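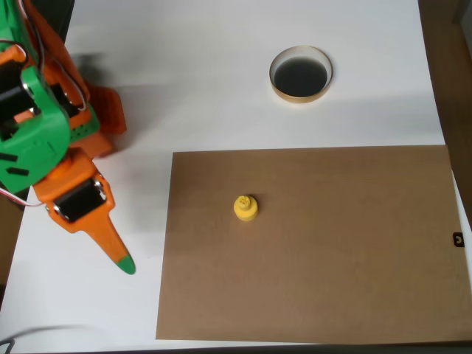
Stusari Seed Swap: Your Questions, Answered

We get a lot of mail in the weeks before the swap, and we love it! Most of you ask the same handful of things, so I've put the answers in one place. If yours isn't covered, write to us through the contact page and Hülya or I will get back to you, usually the same evening.

What happens at a seed swap?

You bring seeds you've saved or bought and don't need, you put them on the tables, and you take home seeds other people have brought. There's no money involved and no keeping score. You'll also end up talking to strangers about beans for far longer than you planned, and I mean that as high praise.

When is it?

The big one is in May. Doors open at 10 in the morning and we pack up at 3. The first hour is busy and a bit elbowy around the tomatoes. If you like a calmer look through the envelopes, come after lunch – there's always plenty left, and people tend to drop off late donations then.

Do I have to bring seeds to take seeds?

No! Plenty of our regulars came empty-handed the first time. Take what you'll grow, save some seed in the fall if you can, and bring a few envelopes next year.

How many packets can I take?

There's no fixed limit. Please think about the size of your garden, though. If you have a balcony, you don't need nine kinds of squash (I say this as someone who once had a balcony and five kinds of squash). For the rare varieties on the Taşdemir table, we ask that you stick to 2 packets per household.

What's the Taşdemir table?

It's named after the village where our oldest bean came from. Songül Işık's grandmother grew it there, a flat climbing bean with cream pods and purple splashes, and Songül has kept it going in her yard ever since. That table holds family seeds with a story attached. Last year we had a bitter little cucumber, two peppers and a marigold that smells like oranges. If you have something like that at home, please, please bring it, even if it's only ten seeds in a pill bottle.

How should I label what I bring?

Write the plant, the variety if you know it, the year you saved it, and anything a new grower would want to know. "Tall, needs a strong pole" is wonderful. "Red tomato, good" is less wonderful but we'll take it. Pencil holds up better than most pens if the envelope gets damp.

I don't know the variety name. Can I still bring it?

Yes. Just say so on the envelope, and don't guess. A wrong name travels fast. We had a lettuce going around under the wrong name for three years before Chae-won Ra grew it next to the real one and sorted us all out.

Can I bring hybrid seed?

In its original packet, sure. Seed you saved from a hybrid plant is trickier, because the next generation can turn out quite different from the parent. Some people enjoy the surprise! Put it in the basket marked "Lucky Dip" so that people know what they're getting.

How old is too old?

It depends on the plant. Onion and parsnip seed fades quickly, so please bring only last season's. Beans, peas and lettuce are good for a few years, and tomatoes often go longer than that. I've had tomato seed come up after eight years in a drawer.

Is there an easy way to test old seed?

There is, and it's fun to do with kids. Lay ten seeds on a moist paper towel, fold it over, slip it into a plastic bag and keep it somewhere warm. Look after a week, then again a few days later. If seven or more have sprouted, the batch is in good shape. With four or five, sow thickly. Fewer than that, grow the survivors and save fresh seed from them.

Which seeds are easiest to save?

Beans and peas. Leave some pods on the plant until they're brown and rattle, shell them, and let them dry indoors for a couple more weeks. Lettuce is easy too, once you make peace with how tall and scruffy it gets. Squash cross with each other at the slightest chance, so leave those until you've got a season or two behind you.

Can I bring plants?

Small potted seedlings are welcome on the outside benches. Check them for slugs and aphids first, and please don't bring anything dug from the wild.

How big has it gotten?

Our first swap had 47 people. Last May we logged 559 packets on the tables, and that's before the late donations! Doğukan Gezer has the full list of varieties and will happily send it to you.

Can I help?

We'd be thrilled. Setup starts at 8, and folding envelopes can be done at home in front of the TV.

Comments (4)

Bülent Işık
My mother would like it known that the bean needs a pole of at least seven feet. She has seen people try it on less.

marrowfan
Is the orange marigold coming back this year? I missed it and have been sulking since.

Chae-won Ra
@marrowfan yes, I saved plenty. Look on the Taşdemir table, left of the peppers.

Dee
Did the paper towel test on my old peas and got eight out of ten. They're going in this weekend!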